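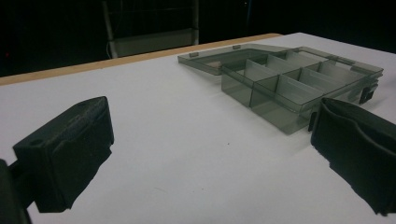

What does the Gromeo kit include, and who is it for? Two hand-held grippers, a dock, spare finger pads, and the recording software, for small teams that want to teach an arm a job without writing code for it.

## Talk notes – Brirach meetup, 8 July 2026

Slot is short. Skip the history. Skip the company slide unless asked.

### Opener

- Say up front: we paid for our kit. Full price, no discount, Gromeo hasn't seen these slides
- Had it since April
- Who we are, one line. Small shop, two arms, kitting and packing work
- Hands up if you've tried to teach an arm by dragging it around. Keep talking, don't wait for the laughs

### What we wanted

- Part boxes. Opening, filling, closing, latching. Dull for people, hard for arms
- Old way: program every pose. New box from the supplier = start again
- Hoped to do it by hand, record it, train on that
- Budget was tight. Compared with Tullitz (service, they send people and you get a dataset back) and the Gromeo kit (you do it yourself)
- Picked the kit. Will come back to whether that was right

### Unboxing and setup

- Dock, charger, two tools, pads in a bag. Paper manual is thin, use the web one
- First calibration took us a whole afternoon. Second one, less than a coffee
- Do NOT calibrate near a window. Learned this twice
- Software wants its own laptop. Ours choked with the browser open
- Firmware update on day one, then another in week two that reset all our task names – export them first

### Recording

- First task was closing the lid on a divided box. Sounds easy
- Clear plastic is nasty. You see straight through it and so does the model, so the edges of lid and base get mixed up. Smoky tint is a bit better than clear, still not great
- 100 takes for a first try. Useless, more or less. Model went for the lid and stopped short
- 233 takes, better. Moved the box between takes this time, turned it too. Should of done that from the start
- Stopped at 1,000. Two people, swapping over. Wrists get sore, plan breaks
- Slow down at the grab. Everyone rushes the grab
- Label bad takes right away, you will not remember after lunch

[pause here, drink water]

### Results

- Read the number off the slide: 70 percent of lids closed first go, on our own boxes, on our own bench
- Not a lab test. One bench, one kind of box. Say this out loud, people will quote it
- Latches much worse. No number on the slide because I don't trust the one I have
- Most misses were the lid sliding sideways when pushed. A rubber mat under the box helped a lot
- Different light = different results. Lamp moved one evening and the next run was junk

### Good stuff

- New person recording decent takes inside an hour
- Tool is light enough. Trigger feels right, you can squeeze gently
- Playback screen is great, scrub through and trim the ends
- Files open in normal tools, no lock in. Big plus for us

### Bad stuff

- Pads. They wear, and worn ones slip on smooth plastic. Budget for spares, the bag in the kit isn't enough
- Docking pins are fiddly. One of ours bent
- Support answers fast but only by email, and the first reply is always "please update"
- Sync between the two tools drifts on long takes. Keep takes short
- Price of extra seats for the software. Ask before you sign, it's not on the main page

### Kit or service?

- Carrasco (our packing customer) asked the same thing so have this ready
- Kit if: your parts change a lot, you have a person who can give it real time every week
- Service if: one fixed task, deadline, nobody free. Tullitz quote was higher but they'd have been done sooner than us, have to admit that
- We'd buy the kit again. Would order double the pads
- Wouldn't buy the second tool till the first was in daily use

### If there's time

- Show the lid clip, then the slip clip. Both short. Sound off!!
- Mention the take sheet we made, happy to share teh template, link is on last slide

### Likely questions

- Does it work with our arm? – check the list on their site, ours needed an adapter plate
- How long to train? – overnight for us on one rented machine
- Cardboard boxes? – haven't tried, don't guess
- Gloves while recording? – thin ones ok, thick ones no, you lose the trigger

Hand back to host. Leave the adapter plate on the front table for people to look at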